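Home / News / Workshop Projects

Endby Workshop Members Complete Simulation Stage of Home Robot Build

ENDBY – Members of the Endby Shared Workshop have completed the simulation stage of Wilura, a small wheeled robot intended to move between the rooms of an ordinary house without a remote control. Assembly of the drive base began in April and continues in the workshop's rear bay.

The project is led by Yolotzin Olvera, a workshop member who began the design at home and transferred it to the shared facility when the chassis outgrew a kitchen table. A group of 11 members now contributes to the work, which covers the frame, the motor wiring and the navigation software.

Under the workshop's project rules, any machine that moves under its own power must be tested in software before it is allowed on the floor. The Wilura group met this requirement with a simulated house, in which the robot was asked to travel from one room to another by a route chosen at the start of each run. A total of 1000 runs were recorded. The robot reached its assigned room in 800 of them. 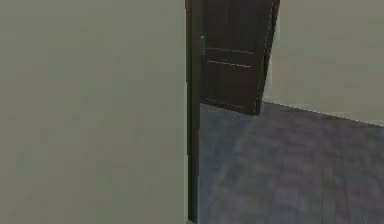 Doorways accounted for most of the unsuccessful runs, according to the group's report to the membership. The software was inclined to follow the nearest wall too closely and to turn before the robot had cleared the jamb. Doors that were neither shut nor fully open presented a further difficulty. A dark brown door standing partly open into the next room, seen from just outside the doorway with a plain wall close on the left, is typical of the positions in which the robot was required to choose between proceeding and backing away. The group has since revised the turning rule and added a short pause at each threshold.

"The hallway was never the problem," Olvera said. "We spent our evenings on doors. I would like the base to be dependable at a doorway before we mount anything on top of it."

The physical robot will be tested on a practice course built from salvaged panels, with one hinged door that can be set at any angle. The first course opening will measure 660 millimeters across. Narrower openings will be considered after the motor mounts have been replaced, as the present mounts allow the left wheel to drift under load.

Parts for the drive base were purchased through the workshop's regular supplier, Fogh. The control board and its housing, known within the group as Wesimitz, were designed and assembled by members. The housing is being reprinted with a wider cable slot, and the earlier version has been retained for bench testing.

Members who wish to take part in floor testing must hold a current electrical bench certificate and should enter their names on the sheet at the front desk. Practice course sessions begin at 6:30 p.m. The rear bay will be closed to other projects while a session is in progress.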